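Plodham Shared Kitchen – Frequently Asked Questions

Updated in February, mostly the parts about keys and the freezer. If something here doesnt match what's on the kitchen door, go with the door.

BOOKING

How do I book a slot?
Online calendar, link in your welcome email. Slots are 2 hours. Book back to back if you need longer. Don't book four "just in case" and cancel three the night before.

Can I book for somebody else?
Only if they've done the walkthrough. Ask Elaheh Nazari if you're not sure who has.

How much is it?
36 dollars a slot for members. Non-members pay the same plus a 300 dollar deposit, returned when you hand the key back. Yes, the real key. Not a copy.

I'm running late. Do I lose the slot?
No, but it still ends when it ends. Whoever's next is not going to wait for your bread.

Cancellations?
Free up to the day before. After that you pay. Illness is different, just write to us.

GETTING IN

Where is it?
Back of the old Tiletti building on the Munville road, side entrance. Front door is the dentist. Please stop ringing the dentist.

Parking?
Two spots by the side entrance, loading only. Unload, move the car, street parking is free after six.

What's the door code?
In your confirmation email, changes every month. If the keypad beeps and does nothing, wait a minute and try again slowly. Cold weather makes it worse.

Is there step-free access?
Yes, ramp on the left side. The inner door is heavy – tell us ahead and we'll have it propped.

EQUIPMENT

What's included?
Two ovens, six burners, the big mixer, sheet pans, pots, the usual small stuff. Colanders, plates, cups, knives. No piping tips, they walk off. Bring your own.

Can I use the condiments in the fridge?
Anything without a name on it is shared. Ketchup, mustard, oil, salt. Finish something, write it on the list. Named jars are off limits, even if it's only a spoonful.

Rubber gloves?
Yellow ones are for dishes only. Not for raw chicken and not for the drains. Separate pair for drains under the sink, marked.

What do I do with odds and ends I find lying around?
Clean it, put it back if you know where it goes. If you don't, leave it on the white table and Houshang sorts it out on Friday. Don't guess. We spent a week looking for the can opener.

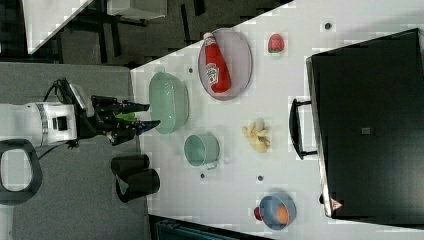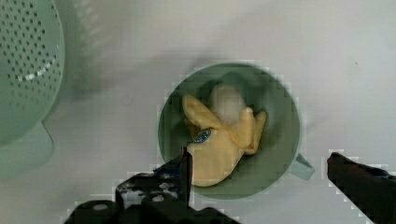
Can I leave my own tools between slots?
One bin per member, lid on, name on the lid. Bottom shelf only. Bins without names get opened and then everybody is embarassed.

The mixer stopped. Did I break it?
Probably not. It cuts out when it's overloaded. Take half the dough out, press the red button on the back, try again. Still dead – text Marisa Rizzi, her number is by the phone. Don't open the housing.

What about the freezer?
Label, date, four weeks maximum. Top drawer belongs to the Amini bakery stall and is paid for separately, so leave it alone. We defrost at the end of every other month and warn you by email. Read the email.

FOOD SAFETY

Do I need a certificate?
To cook for yourself or family, no. To sell, yes, and we need a copy before your first slot. Arash Amini keeps the folder and can tell you which course to take.

Allergens?
Nuts and sesame are allowed but write it on the board when you start and wipe everything down when you finish. Left oven is gluten free. Always. Even if the right one is busy.

Can I bring kids?
Over ten, with you, not at the fryer. Under ten, sorry.

CLEANING UP

How clean is clean?
Counters, burners, sinks, floor. Dishes washed, dried and put away, not left on the rack. Leave the last 20 minutes of your slot for it.

Trash and compost?
Trash goes out with you, bins are by the fence. Green bin is compost, no meat. The lock on the gate is 932, scramble it afterwards.

I broke a glass / plate / whatever.
Happens. Sweep it up, wrap it in newspaper, write it in the book. No charge for one.

CLASSES

Are there any?
Seon-mi Wi does kimchi in the fall and dumplings in the spring. Both fill up fast, members hear first.

Can I teach one?
Yes please. Send a short plan, how many people, what you'd need. We pay for ingredents up to an agreed amount.

Question not here? Email is at the bottom of your booking confirmation. Answers usually within two days, slower around the holidays.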